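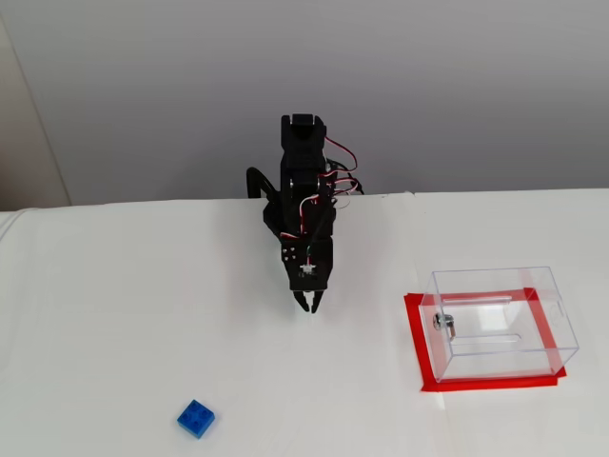
作業台の配置。青いブロックをつかんで透明ケースに入れる課題です。

遠隔操作で集めたデモの質をそろえる方法
カテゴリー:ロボット・自動化 > 教示・模倣学習
投稿:hidari_joint

卓上アームにブロックを透明ケースへ入れる作業を覚えさせようとしています。操作側のアームを手で動かすと作業側のアームが追従する方式で、収録ソフトはMolbyです。カメラは作業台を見る位置に固定し、画像と関節角を同時に記録しています。

これまでに312回分のデモを集めました。1回の上限は600ステップにしてあり、たいていその手前で終わります。これで学習させて動かしてみると、ブロックの上まではだいたい行くのですが、そこから先が安定しません。指を閉じる前にしばらく止まる、少し横にずれた位置で閉じる、つかんだあとケースの縁の手前で下げ始める、という失敗が多いです。

収録の条件は次のとおりです。

・ブロックの位置と角度は毎回手で変えている
・ケースの位置は赤いテープに合わせて固定
・開始姿勢はだいたい同じだが、きっちり決めてはいない
・操作は私と同僚の二人で分担
・失敗してつかみ直した回も消さずに残している

同僚は上からまっすぐ下ろす派で、私は斜めに近づけてから指を開くことが多いです。本人たちは気にせずやっていましたが、再生して見比べるとかなり違います。

聞きたいのは次の点です。
このままデモを追加していけば改善する見込みはあるのか。それとも動かし方を決めて最初から集め直すべきか。つかみ直しの入った回は捨てたほうがいいのか。
あと、操作側を手で持って動かす今のやり方と、作業側のアームの力を抜いて直接手で導くやり方では、どちらがこの作業に向いているでしょうか。後者は姿勢を合わせやすそうですが、手が画像に入ってしまうのが心配です。

追記:ケースの向きについて質問があったので補足します。テープは収録を始める前に貼り、その後は貼り替えていません。 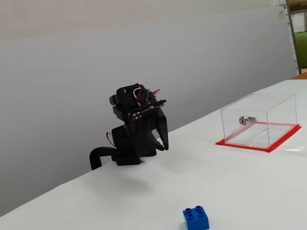
Radwa El Fassi
集め直すかどうかの前に、今ある312回を操作者で分けて、それぞれ別に学習させてみてください。半分ずつになるのでデータは減りますが、片方だけのほうが混ぜたものより安定するなら、原因は回数ではなく動かし方の不一致です。追加収録より先にやる価値があります。

指を閉じる前に止まる件は、デモ側にも同じ停止が入っていないか見てください。遠隔操作だと、位置が合っているか目で確かめている間、手が止まります。画像も関節角もほとんど変わらない区間が長く続くと、学習した側もそこで止まることを覚えます。再生しながら、ブロックの真上で関節角がほぼ動いていない区間の長さを回ごとに書き出すと傾向がわかります。長いものは間引くか、その回を外します。

動かし方は二人で紙に書いて決めるのがいちばん早いです。うちでは次のようにしています。

開始姿勢は数値で保存しておき、毎回そこへ自動で戻す。
指は移動を始める前に開いておく。
ブロックの上まで水平に動かし、そこから下ろす。
閉じたらいったんケースの縁より十分高いところまで上げる。
ケースの内側に入ってから下げる。
放したら上に抜いて終了。

斜めに近づくのが悪いわけではありません。ただ、カメラが固定で見る角度も決まっているなら、水平移動と下降を分けたほうが、ずれたときにどちらの段階でずれたのか判断しやすいです。縁の手前で下げ始める失敗も、上げる高さがまちまちなことが関係していそうです。

つかみ直しの回は全部捨てなくていいと思います。ずれたところから戻ってつかめた回は、動かしたときに同じずれ方をした場合の手本になります。捨てるのは、ブロックを弾いて遠くへ飛ばした回、途中で操作側を持ち替えて動きが飛んだ回、ケースに当てた回です。残すほうには印を付けて、あとで入れた場合と抜いた場合を比べられるようにしておくといいです。

Reto Zürcher
最後の質問(直接手で導くほうがいいか)についてだけ書きます。

私はTrunskaという小さな組立装置で両方試しました。経由点をいくつか覚えさせて再生するだけなら、力を抜いて手で動かすほうが楽です。姿勢が決まるのも早いし、慣れていない人でもできます。ただ画像を入力に使うなら勧めません。手や腕が映り込みますし、再生時にはそれが無いので、学習したときと見えるものが変わります。手で導いた軌道を記録し、人が離れてから同じ軌道を再生して画像を撮り直す方法もあります。この場合は毎回ブロックを元の位置に正確に戻す必要があって、手間は倍近くになりました。

もうひとつ、指の開閉を別のボタンにしなければならず、片手でアームを支えて片手でボタンという形になります。閉じる瞬間に支えている手がぶれます。質問者さんの作業なら今の方式のままでいいでしょう。

操作側が重く感じる場合は、腕を置く台を用意すると手先の震えが減ります。私は古い雑誌を重ねて使っています。

mame_shiba_08
回数が足りないだけでは。自分は600回くらいまで増やしたら動くようになりました。カメラも増やしたほうがいいです。あとHajduの収録ソフトのほうが軽いです。

質問者からの返信(hidari_joint)
ありがとうございます。まず操作者で分けて学習させてみました。同僚の分だけのほうが明らかに安定していて、横にずれて閉じる失敗は減りました。私の分だけだと止まる時間が長く、再生して見ると確かに私がブロックの上で何度も手を止めていました。

開始姿勢は保存して自動で戻すようにします。動かし方はRadwaさんの順番をほぼそのまま使い、二人ともそれで300回を目標に集め直すつもりです。つかみ直しの回には印を付けて残します。

mame_shiba_08さん、カメラの追加は取り付け場所が決まらないので今回は見送ります。600回のときは操作者は一人でしたか。

Radwa El Fassi
集め直すなら、最初の数十回で一度学習させて様子を見ることをお勧めします。全部集めてから動かし方の問題に気づくとつらいです。それと、ブロックの置き場所は台の上に格子を考えて順番に回すと偏りません。手で適当に置くと、本人はばらけさせたつもりでも手前の届きやすいところに集まります。台に線を引くと画像に入るので、位置の一覧を紙で持っておけば足ります。

mame_shiba_08
一人でした。角度はあまり変えていません。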